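Ticket 881
Product: Pedano utensil basket, pale green, with long cooking chopsticks
Raised by: Boglárka Barta
Handled by: Géza Takács, Voltex household support
Status: Closed, part to follow

Reported fault

Customer states that the basket leans when filled and that chopsticks stored in it slide to one corner. She also states that the sticks no longer pair up: two taken at random differ in how straight they are. Bought in August, used daily, kept on the worktop by the hob. She asks whether the basket or the chopsticks should be replaced.

Entry 1, 09.50

Asked customer to empty the basket and stand it on a flat surface without a cloth. Reply: leans less, but still rocks if pressed at one corner. Asked whether the base had been taken off for cleaning. Reply: yes, several times. The base on this model is a push fit and will go back on with one corner high if it is not pressed down all the way along.

Entry 2, 10.35

Asked customer to lay the chopsticks out on the kitchen table and look along each one in turn, tip first. Some lie straight along their whole length and others bow. Advised her to keep the bowed ones together at one side and to go through the remainder singly.

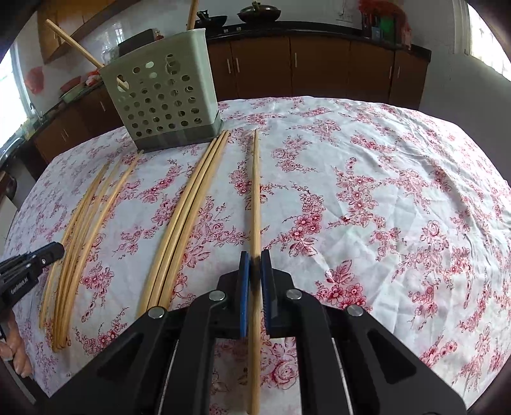

Entry 3, 11.15

Customer asked if bowed sticks are faulty. Checked with Philomena Antwi (returns). Position is as follows. Bamboo and wood will take a set if left leaning under load while damp. A bow on its own is not covered. Splits, raised grain at the tip or a loose finish are covered for the first 7 months. Customer reports none of these.

Confirmed that bowed sticks are safe to use. They are awkward for turning food in deep oil and should be kept for stirring.

Entry 4, 11.40

Pairing check. Instructions sent:

1. Take two sticks that look straight and hold them together with the tips level.
2. Press lightly near the middle. If a gap opens at the tips, turn one stick a quarter turn and try again.
3. If the gap stays in all four positions, put one back and try another.
4. When a pair closes along its length, set it aside with a rubber band at the thick end.

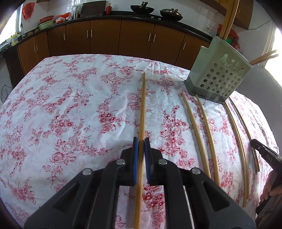 Entry 5, 13.20

Customer has paired what she can and has a few left over. Told her odd sticks can be matched bow to bow, with both curves facing the same way. She will try this later.

Basket: asked her to remove the base, rinse the channel, dry it and refit it, pressing each corner in turn until it seats. Three corners seat. The fourth springs back. Pallavi Mittal in spares thinks the clip has worn and says the base can be supplied separately, part 133.

Resolution

Replacement base, part 133, to be sent free of charge. Chopsticks not replaced. Advice given on storage:

Dry the sticks flat on a cloth before they go in the basket.
Store tips up.
Do not leave the basket next to the hob.
Keep spatulas and other heavy tools in a separate pot.

Customer asked about oiling. Food-safe mineral oil is suitable, thin coat, wiped off after 50 minutes. Oil will not take out an existing bow.

Open point

Base still to be fitted by customer. If the basket rocks with the new base in place, reopen under the same number and pass to Miklós Bognár with a note of which corner is high.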